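Ovport Kitchen Demonstrations

A set of two-arm demonstrations recorded by remote control, for training and testing imitation policies on small household tasks.

Version 2
Last edited August 18, 2020

Summary

The set holds 1204 episodes of a two-arm robot doing short jobs in a kitchen. All motion comes from a person steering the arms through a pair of hand-held leader arms. No episode was scripted or planned by software. Each episode has video from the head camera, joint positions for both arms, gripper opening, the commands sent by the operator, and a short task label in English.

The data was recorded at the Dunmore site, in one kitchen. If you need variety in rooms, this is the wrong set to use alone. It was made to study how people split work between a left and a right hand when they can't feel what the grippers feel.

What is in the download

episodes/ - one folder per episode, numbered from 0000
splits/ - text files listing the episodes for training and for testing
labels.csv - task label, operator code, outcome and notes for each episode
calibration/ - joint zero offsets and camera parameters, one file per recording day
tools/ - the Olter replay script and a small viewer
CHANGES.txt - differences from version 1

Inside an episode folder, head.mp4 is the video and state.csv holds the robot readings. The first column of state.csv is a timestamp in seconds from the start of the episode. The next columns are the left arm, then the left gripper, then the right arm, then the right gripper. Commands are in command.csv in the same order. Left and right are always the robot's own left and right as seen from the head camera.

How it was recorded

The operator stands behind the robot and holds one leader arm in each hand. The leaders have the same joint layout as the robot's arms, so bending the leader at the elbow bends the robot at the elbow. A trigger on each leader opens and closes the gripper. The operator watches the counter directly and may lean to the side for a better view. We tried having operators work from the camera picture only and dropped it for this version, as the time per episode went up a lot and many of the grasps were made blind.

An episode starts when the operator presses the left foot pedal and ends when they press it again. The right pedal marks the episode as bad. Pressing it does not delete anything. Bad episodes are kept with the outcome set to "discard" so that you can look at them if failures are your interest.

Before recording, each operator did practice runs until they could finish the mug task without a stop. Practice runs are not in the set.
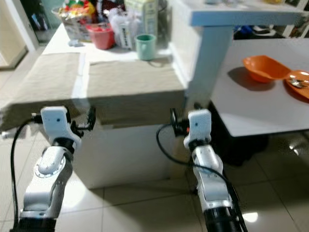

Episodes begin from a rest pose with both grippers low and in front of the robot, and the operator has to lift before doing anything else. This makes the first second or two of many episodes look alike, and a policy trained on the full length can learn to sit still there. We suggest trimming. The rest pose is also where the cables matter most. Each gripper has a black cable that loops out from its side and back down, and on the right arm it crosses over the arm itself, so a wrist turn made too early can pull the loop into view or catch it on a link. Operators were told to raise the arm first and turn the wrist second. You will see that order in nearly all of the good episodes, and it should not be read as part of the task. The mint-green mug used in the mug task has its handle on the right in this starting layout, which favors the right gripper. Other episodes have the handle turned to the left or toward the back of the counter, and the label file has a column for it.

Tasks

mug_move - pick up the mug by the handle and set it down on the table to the right of the counter.

mug_handover - pick up the mug with the left gripper, pass it to the right gripper in the air, set it down. This is the hardest task in the set and has the most discards.

bowl_move - lift the bowl by the rim and place it on the counter.

spoon_to_bowl - take the spoon from the plate and put it in the bowl. The spoon is thin and operators often needed more than one try. All tries within an episode are kept.

bag_shift - slide a snack bag along the counter with one gripper while the other stays clear. No lifting.

tidy - free choice. The operator was asked to make some open space on the counter and chose what to move. These have longer notes in labels.csv.

Object positions were changed by hand between episodes. We did not measure them. The cloth on the counter was straightened at the start of each recording day and left alone after that, so wrinkles build up over the day and small items may sit at a slight tilt.

Splits

The test split has 100 episodes and the training split has the rest of the usable ones. Test episodes were picked by recording day, so no day appears in both files. There are 83 discards, and they are listed in neither split. If you want to use them, read them straight from labels.csv by filtering on the outcome column.

Please report results on the test file as it stands. If you change it, say so.

Replaying an episode

The Olter script plays the recorded commands back on a robot of the same type, or in a plain kinematic view on screen if no robot is connected.

python tools/replay.py --episode 0000 --view
python tools/replay.py --episode 0000 --robot --speed 0.5

The first form is safe anywhere. The second moves real arms. Clear the counter, keep a hand on the stop button and start at half speed. Replay is open loop, so it does not look at the camera and will close on empty air if the object is somewhere else. It is meant for checking joint order and calibration, and a replay that fails to grasp says nothing about the quality of the episode.

Known problems

Grip force was not recorded. The gripper column is opening only. When the fingers stop short of the commanded value, something is usually between them, but a snagged cable can give the same reading.

Commands and joint positions are on the same clock. Video is on its own clock and was lined up afterward using the pedal press. The match is good at the start of an episode and can drift by a frame or two by the end of the longer tidy episodes.

Daylight changes across the day. Bright patches on the floor tiles and on the white table move, and some gripper views are washed out around noon. We left exposure on automatic.

The arms hide part of the counter from the head camera during two-handed work. In mug_handover the mug may be out of sight at the moment of the pass.

All operators were right-handed. Where the task left the choice open they used the right arm more, and a policy trained on this set will do the same.

Tidy labels are free text and were not cleaned. Expect spelling mistakes.

Changes from version 1

Discards are now included. The gripper columns were swapped in part of version 1 - if you trained on that release, please download again. The spoon_to_bowl task is new. Calibration files are now given per day, where version 1 had a single file for everything. The episode numbers have changed and do not map to the old ones.

Privacy

Operators agreed to the release of their recordings. They appear only as codes in labels.csv. Episodes in which a person's face could be seen were removed before numbering. There is no audio.

Use

Free for research and teaching. For anything sold, write to us first. Do not use the set to rate or compare the operators. The codes are there so that you can hold out an operator when testing, and for no other purpose.

If you publish, cite as: Ovport Kitchen Demonstrations, version 2, 2020.

Related sets

The Farkis set uses the same leader arms and file layout with a single arm at a workbench. Its state.csv has only one arm and one gripper, so the loader in tools/ needs the flag --single to read it. The two sets can be mixed if you fill the missing arm with its rest pose, and the values for that are in calibration/rest.txt.

A third release with wrist cameras is planned for December. File names will stay the same and the new videos will be added as left.mp4 and right.mp4 in each episode folder.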